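Holzoberflächen im Haushalt: Reinigen, Nachölen, Flecken entfernen

Geölte und gewachste Hölzer haben keine geschlossene Lackschicht. Wasser, Fett und Farbstoffe dringen deshalb schneller ein, dafür lässt sich die Fläche stellenweise ausbessern. Die folgenden Angaben gelten für Tischplatten, Kisten, Regale und Rahmen aus massivem Holz, nicht für Furnier unter 1 mm.

Prüfen, welche Oberfläche vorliegt
Einen Tropfen Wasser an einer verdeckten Stelle aufsetzen und 16 Minuten warten. Bleibt er als Perle stehen, ist die Fläche lackiert oder gut gesättigt. Zieht er ein und hinterlässt einen dunklen Rand, fehlt Öl. Bei älteren Möbeln kann auch Schellack vorliegen; er wird durch Spiritus weich und darf nur trocken oder nebelfeucht gewischt werden.

Laufende Reinigung
Staub immer zuerst trocken abnehmen, sonst entsteht beim Wischen ein grauer Film. Danach mit gut ausgewrungenem Baumwolltuch in Faserrichtung arbeiten. Als Zusatz genügt neutrale Seife, ein Teelöffel auf zwei Liter lauwarmes Wasser. Mikrofasertücher sind für geölte Flächen zu scharf — sie ziehen mit der Zeit das Öl aus den Poren.

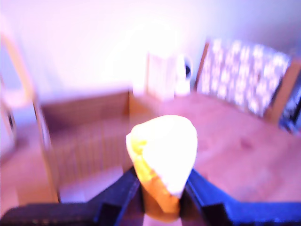 Senkrechte Lamellen und Nuten, etwa an Kisten oder kleinen Regalen, werden mit einem flachen Borstenpinsel von oben nach unten ausgebürstet. Festsitzender Schmutz lässt sich mit einem Holzspatel lösen, über den eine Lage Tuch gespannt wird. Kein Metall verwenden.

Flecken
Helle Ringe: meist Feuchtigkeit im Wachs. Mit Korn 240 leicht anschleifen, entstauben, nachwachsen.
Dunkle Flecken: häufig Eisen und Gerbsäure, vor allem bei Eiche. Kleesalzlösung auftupfen, gründlich mit klarem Wasser nachwischen, Handschuhe tragen.
Fett: Löschpapier auflegen, lauwarm bügeln, Papier mehrfach wechseln.

Nachölen
Fläche vollständig trocknen lassen. Hartöl dünn mit dem Ballen auftragen, nach 20 Minuten den Überstand restlos abnehmen. Bei normaler Nutzung reicht ein Durchgang im Jahr; der September eignet sich gut, solange man noch lüften kann und nicht heizt. Bis zur vollen Belastbarkeit vergehen 90 Stunden. Ölgetränkte Lappen können sich selbst entzünden — ausgebreitet im Freien trocknen oder in einem geschlossenen Metallbehälter mit Wasser aufbewahren.

Stand: 29. Juli 2018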